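Gosska Desk Tasks: Markers and Pen Holder

README for the "pen holder" folder, release of January 2, 2019 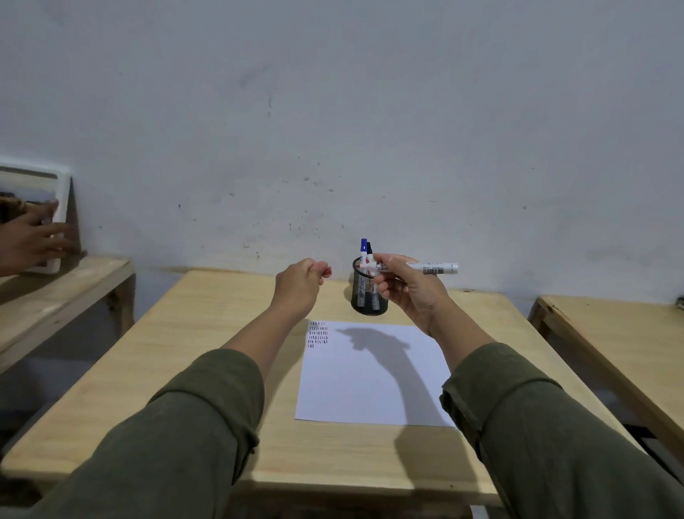
The folder covers one small desk activity: taking a marker out of a holder, making marks on a sheet of paper, and putting the marker back. It belongs to the Gosska collection of everyday desk tasks, which is kept by Horkemeo. Other folders in the collection (stapling, sorting mail, wrapping cords) have their own README files and are not described in this one.

What is on the table

Pen holder: black wire mesh, cylindrical, with a solid rim. It stands toward the back of the table.
Markers: white barrels with colored caps. Blue, black and red caps are all in use.
Paper: plain white sheets, laid flat in front of the holder. Sheets are not taped down, so their angle varies.
Table: pale wood top with a light grain. A second table of the same wood stands next to it with a narrow gap between them.

Nothing else is needed for the task. If you are setting up the same activity at your own site, any mesh cup of similar size will do. Solid plastic cups hide the barrels and make the folder harder to compare with yours.

How the activity goes

A person sits or stands at the table and uses both hands. One hand may steady the holder while the other takes or returns a marker. Marks are short vertical strokes in rows, starting from a corner of the page. People were told to write at their normal speed and to keep the rows close together. There is no required number of strokes.

A sheet is used until the person wants a new one. That means many recordings start with strokes already on the paper. Do not treat the first stroke you see as the start of the session.

Contents

2 parts: "marking" and "putting away"
6 sessions in each part
notes.txt, one line per session
caps.txt, which lists the cap color used

Sessions 4 and 7 in the old numbering were merged in March. The old numbers still appear in notes.txt and have been left alone so that earlier references work.

Known problems

Hand shadows fall across the paper in many places and can cover the strokes. Long sleeves sometimes hide the wrist. The small print on the marker barrels is not transcribed anywhere.

In caps.txt, "black" means the cap and not the holder. An early version of the Fawzy labels mixed the two up. Use the Ronda labels if you need cap color to be right.

Sheets were not kept after the sessions, so stroke counts cannot be checked against paper.

Changes

Added caps.txt.
Renamed "cup" to "pen holder" in all files.
Removed one duplicate line from notes.txt.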